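HOME ECONOMICS 2: SURFACES AND COVERINGS
Handout 4: Protecting a work surface

Module tutor: Rosalba Ruggiero
Read before the practical on 8th September.

Why cover a surface

A work surface takes wear from rubbing, knocks, heat, spills and stains. A covering takes some of that wear and can be cleaned or replaced at less cost than the surface itself. The choice depends on the kind of wear expected and how long the covering has to last.

Paper

Paper is cheap, light and easy to cut to size. Heavier grades lie flat and do not tear when things are slid across them. Plain brown paper also cuts down glare from a white top, which helps when sorting small parts. It soaks up water and oil, so a wet spill goes through to the surface if left. Change it as soon as it is stained or creased.

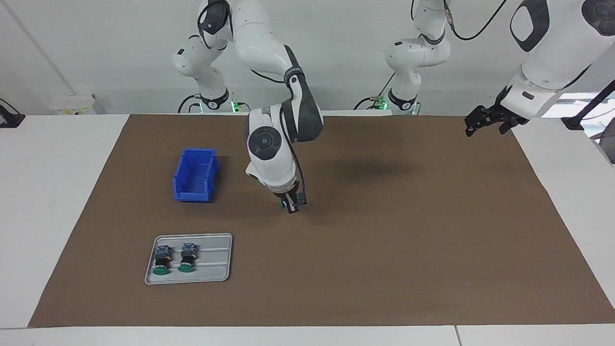 Fig. 2. Large brown paper mat on a white tabletop.

Tape the corners only. Tape along a whole edge makes the sheet buckle when the room is damp. Use low-tack tape on painted or varnished tops and peel it back slowly at a flat angle.

Cloth and felt

Cloth softens knocks and can be washed. It slips on a smooth top unless it is weighted or backed. Felt is better under glass and china but holds dust and grit, and grit scratches. Shake it out each time.

Rubber and plastic sheet

Both keep out water. Some kinds of soft plastic mark varnish if left in place for weeks, particularly in warm weather. Lift the sheet now and then and wipe underneath. Neither should be placed under a hot pan or iron unless the maker says so.

Practical task

Work in pairs. Test 2 coverings from the list, using water, cooking oil and cold tea. Note how long each takes to go through and whether a mark is left after wiping. Write up your results in no more than 400 words and hand them to Impi Kauppinen in the prep room.

Next handout: cleaning and re-oiling bare wood.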